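Clomero Toy Library Handbook
Section 4: Setting up the plush table and packing your first bin

If you've made it through Section 3 you've got your shelf labels printed and your loan cards in a stack, and you're probably itching to put some toys away. Me too! Plush is my favorite part of the whole setup. It's also the part where people rush, shove nine bears into a bin and then can't get the lid of the one below it to come off. So let's go slowly with one toy and one bin, and once you've got the rhythm you can do a whole shelf in an afternoon.

You'll need a table you can stand at comfortably, a plain plastic bin with handle holes, a soft clothes brush, a damp cloth, a dry cloth, a pencil and your loan cards. Set aside 90 minutes for the first go. You'll be much faster by the third.

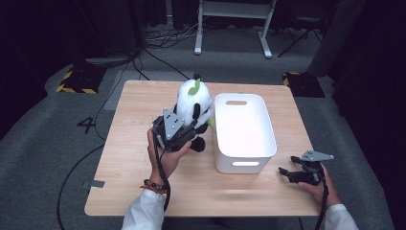

Hema Annamalai

4.1 Getting the table ready

1. Pick a light-colored tabletop if you have the choice. Loose black fluff shows up on pale wood right away, and so do crumbs, beads and the little plastic tags that fall out of seams.

2. Wipe the top with the damp cloth, going along the grain, then go over it with the dry one. Give it a few minutes before any toy touches it. (I make tea at this point. You do you.)

3. Bend down and look across the surface with the light coming toward you. Smears you missed from above will jump out.

4. Set the bin on one side and leave yourself room for the toy on the other. I like the bin on my right, but Ashwin Devadiga, who runs the branch across town, swears by the left, and his shelves look better than mine.

Caution: No spray polish on the plush table, please. It gets into the pile and it smells for weeks.

Note: Specks in the wood can fool you. Run a fingertip over anything dark before you start scrubbing. If you can't feel it, it may just be part of the table.

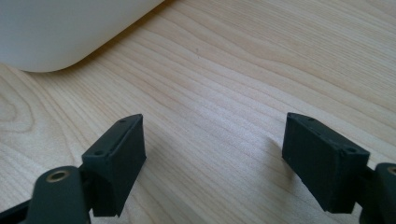 Fig. 4-2. Pale wood with plenty of curve in the grain, and the rounded corner of a white object at upper left.

4.2 Checking the bin

5. Turn the bin upside down over the floor and give it a good shake. You would not believe how much glitter lives in these things.

6. Feel around the inside corners. Rounded ones wipe out in one pass; with square ones you'll want a corner of the cloth wrapped around your finger.

7. Put your fingers through the handle holes and check the edges all the way round. Any nick that catches your skin will catch fur as well, so send that bin to the craft shelf.

8. Stick the shelf label on a short side, below the handle. Do it now while the bin is light! I still have a row downstairs with labels on three different sides, and I grumble at it every single time.

4.3 Checking the toy

9. Put the toy on the table next to the bin and have a look at its face before anything else. Eyes tight? Nose stitched down? Tug gently with a thumb and finger.

10. Now the sticky-out bits. A panda with a leaf sprout on its head is a lovely thing and very popular with our under-fives, but that sprout is the first place small hands will grab. Check the base of it, then the arms, then the legs, and anything made of felt.

11. Lift the toy a little and look at the underside. On white plush, that's where the gray shows. Brush it in one direction with the soft brush, using short strokes.

12. If it's a two-colored toy, brush the dark parts last, or swap brushes. Sowmya Acharya showed me this after I'd spent a whole morning putting black fuzz onto white tummies, and I was so grateful I bought her lunch.

13. Look closely along the line where the two colors meet. The fur there often looks a bit ragged, which is fine. What you want to catch is an open seam underneath it, so part the pile with your fingers.
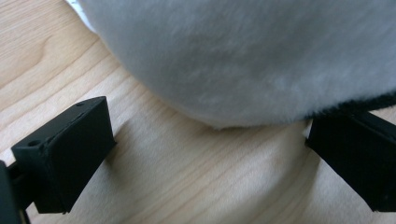 Fig. 4-3. Rounded white pile on the tabletop, with a band of dark fur at the right.

Caution: If you find a gap in a seam wider than a pencil tip, stop. Put the toy in the mending bag and write the fault on its card. Please don't trim the stuffing and hope for the best.

4.4 Packing

14. Hold the toy around the body with both hands. Never lift by an ear, a leaf, a ribbon or a tail.

15. Lower it in bottom first, with the face toward the side you labeled. Tuck in the arms and legs so nothing pokes through the handle holes.

16. Tuck the loan card down the label side, number showing.

17. Add the next toy only if it goes in without pushing. Big round-headed ones usually want a bin to themselves, or a couple of flat friends at most.

18. Pencil the bin number in the ledger. Our ledger is up to 598 and I can find any one of them in the time it takes a toddler to get one shoe off, so the boring pencil part does pay you back!

Note: Leave a packed bin on the table for 20 minutes before you shelve it if you washed or spot-cleaned anything. Then press the fur with your palm. Still cool or clammy? Back out it comes, and onto the drying rack.

4.5 If something's gone wrong

The bin bows at the sides: too many toys. Take the top one out.

Fur is flattened when you unpack: brush it up against the lie of the pile and leave the toy out overnight.

The card has slipped under the toy: tip everything out and start again from step 15. Fishing around with a ruler bends the card. I've tried.

Washing and drying are in Section 5, and mending is in Section 6.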